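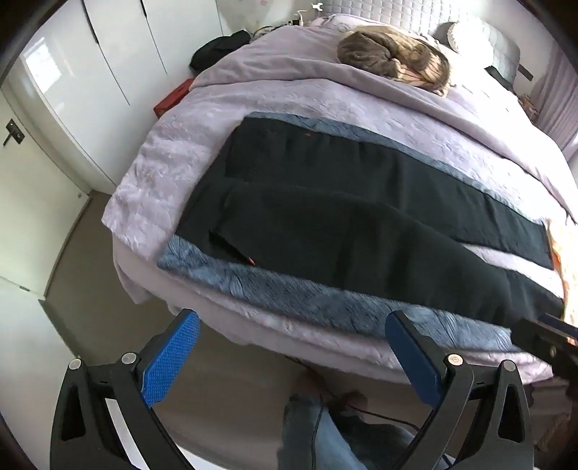
Gripper open at the foot of the bed. Lavender duvet, navy runner.

I clean and make beds for Mikosano. We do private homes and a few long-stay apartments, 61 addresses on the list at the moment. In April part of my job changed and people keep asking me what I do now, so I'm putting it in one place.

Some of my shifts are regular shifts. On the others I do the bedding with hand-held grippers, two fingers with a pad on each, and every try gets recorded. The recordings go to Pullier, and they use them to teach a robot arm to handle bedding.

I'm on the same pay for both kinds of shift. I asked for that in writing before I said yes, and I'd tell anyone else to do the same.

A bed takes me a few minutes by hand. With the grippers it takes much longer. You lose your palms and your forearms, and you find out how much of the job you were doing with them. Smoothing a duvet is mostly forearm.

Runners are the worst. The plain fabric in the middle goes one way and a thick fluffy trim goes another. With my fingers I can feel when I've picked up two layers. With pads I have to look.

The target for our crew is 800 good recordings by the end of the summer. We have 700. "Good" means you didn't drop the thing halfway and you didn't sneak a hand in to help. I had a lot thrown out in the first week for sneaking a hand in.

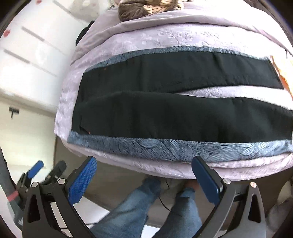 Bulk is the other problem. A comforter that's been folded or rolled up wants to open again, and you only have a small contact point on each side. What works for me is getting hold near an edge or a seam and lifting slower than feels natural. Grab the fat part in the middle and it just slides.

Now the part people really ask about, which is jobs.

There are 4 of us on the crew. No one has been let go. One person who left in the spring has not been replaced, and the manager says that had nothing to do with Pullier. I don't know if that's true and I have no way to check.

What has changed already is the schedule. It used to be a sheet on the office wall that we argued over. Now Mondia sets it. It knows how long each address took last time and gives you that long again — so if you rushed once to catch a bus, you're rushing there from then on. I've stopped rushing.

That bothers me more than the robot does, if I'm being plain about it. The robot is still somewhere in the Lagman building learning to pull a sheet straight. The schedule is on my phone every morning.

The good side: my back. Lifting mattress corners all day is what ends people in this job. If an arm on wheels ever does the corners, I won't miss them.

Also they do ask us things now. Someone from Pullier wanted to know why I always start at the foot of the bed. I'd never put it into words. I had to go home and watch myself make my own bed before I could answer.

What I'd like is for the recording shifts to count as training, with a certificate or at least a line in my file. We've asked. The answer so far is that they're looking into it.

A few of you asked if the grippers hurt your hands. The first two weeks, yes, at the base of the thumb. Swap hands when you can and take the breaks. I'll post again when we get to 800 and hear what comes next.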